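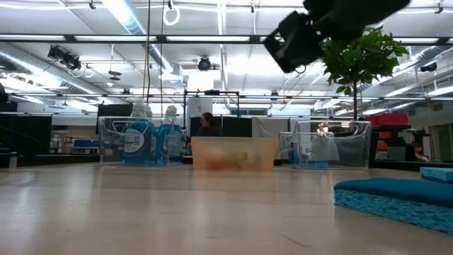
The gripper over the bin table at the Garnenham lab, with the blue sponges waiting on the right.

Birdie Thibodeaux
May

GARNENHAM - Two robot grippers have gone head to head on the household tidying bench at Garnenham, and the cheaper, softer one has come out in front on nearly everything the team threw at it.

The trial pitted the lab's regular parallel gripper, made by Teoh, against a newer compliant model from Oltow with padded fingers that give a little when they meet something hard. Each was bolted to the same arm and ran the same 275 picks under the same controller, moving everyday goods between open plastic bins on a tabletop: laundry detergent bottles, sponges, soft bags and the like.

"We honoured the old one with first go, and it did exactly what we expected," said Cinzia Bellini, who leads the manipulation group. "Then we swapped the fingers over and I stopped taking notes for a while. It was just such a pleasure to watch."

Foam was the big surprise. A sponge lying flat on a table is a miserable thing for a robot to lift, with hardly any height to get hold of and a surface that squashes away as soon as it's touched. The Teoh gripper dropped or missed sponges often enough that the group had begun leaving them out of demonstrations. The Oltow fingers slid down either side, closed gently and came up with the sponge on try after try, including a long unbroken run late one afternoon that had people wandering over from their desks to look.

Bags went well too. Wahyudi Rahman, the engineer who wrote the pick list, had put crumpled bags in to make life difficult, and he cheerfully admits he was hoping for some spectacular failures. He got a couple (one bag rode all the way to the far bin stuck to the outside of a finger, which the software scored as a success until he corrected it by hand), but the soft gripper still finished well ahead.

Bottles were closer. A full detergent bottle is heavy and slick, and it wants to swing when it's lifted by the cap. The Teoh gripper has the stronger squeeze and held its bottles steadier on the fast moves. The Oltow gripper needed the arm slowed down before it could match that, and on the first morning it let 4 bottles slip back into the bin. None leaked.

Speed is where the old hardware still has its fans. Syahrul Govindasamy, who looks after the controllers, reckons the Teoh unit opens and closes so crisply that he can start the next move before the last one has properly settled. With the soft fingers he had to add a short pause after each grasp, and over a full run those pauses add up.

"I'd love to get that time back," he said. "There's a pressure signal coming off the fingers that we're barely using. If the controller listened to it, I don't think we'd need the pause at all."

The choice of bins turned out to matter more than anyone had planned for. The group used clear ones alongside a translucent orange one, and the depth camera was noticeably less sure of itself near the clear walls, sometimes placing the rim lower than it was. That gave both grippers a few knocks on the way in. The padded fingers bent and carried on. The rigid ones tripped the arm's force limit and stopped the run, so somebody had to walk over and reset it. Bellini's group is now keen to try the same picks with a second camera position, and she has asked for the knocks to be logged separately next time so the vision errors can be pulled apart from the gripping errors.

Programming the runs was handled through Rekero, the lab's in-house task software, which got a tidy-up of its own for the occasion. Changing from one gripper to the other used to mean editing settings in several different places. It's now a single file, and Rahman had the swap down to 7 minutes by the end of the week, tools back in the drawer and all.

Students have been among the most enthusiastic visitors. Dimas Simanjuntak, who is in the first year of his doctorate, ran most of the evening sessions and has already started a list of objects he'd like to see added, with wet cloths, loose socks and a bunch of keys near the top.

"Keys are going to be awful," he said, looking thoroughly delighted about it.

A second round is planned, with 100 picks for each gripper using objects neither has handled before. The arm will run at the higher of its two speed settings throughout, which should favour the Teoh model, and Govindasamy hopes to have his pressure-based controller ready in time to give the Oltow fingers a fair answer. The group will also try a fingertip pad with a rougher texture, aimed squarely at the detergent bottles.

Full results from the first round, including the failed picks, will be shared with the other labs in the building once Rahman has finished checking the scores by hand.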